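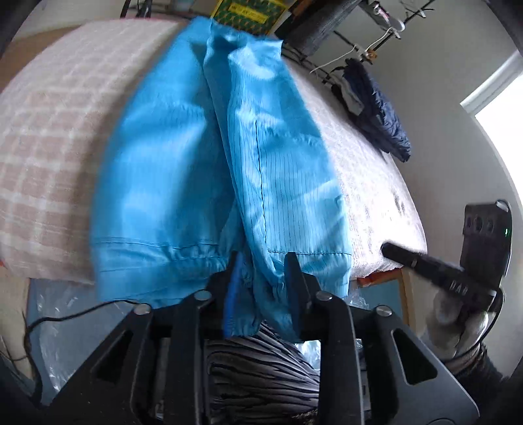
Photo: Prendergast Media Library

To: Members, Consumer Warranty List
Subject: Re: Extended service contracts and the refund deadline

Members are reminded that the list office cannot give advice on individual disputes. The following general information is offered in reply to the message quoted at the end.

A service contract sold at the time of purchase is separate from the manufacturer's warranty. Canceling one does not affect the other. Under the standard Ivport contract, a buyer who cancels in writing within 30 days and has made no claim is entitled to a full refund of the contract price. After that period the refund is prorated, and an administrative fee may be deducted if the contract provides for one.

Where the vehicle was financed, the refund is normally paid to the lender and applied to the balance of the loan. The monthly payment will usually stay the same. Members should request written confirmation from both the dealer and the lender.

The notice should state the contract number, the mileage on the date of cancellation, and the name of the selling dealer. Please keep a copy with proof of mailing. A sample letter is available from the Brernitz office as Form 1043.

List Office
Udik Consumer Law Project

> I bought a used sedan in June and was charged almost $2000 for
> an Ivport service contract. I wrote to the dealer 11 days later
> to cancel. They now say the contract was a condition of the
> loan. Does the refund come to me or to the bank?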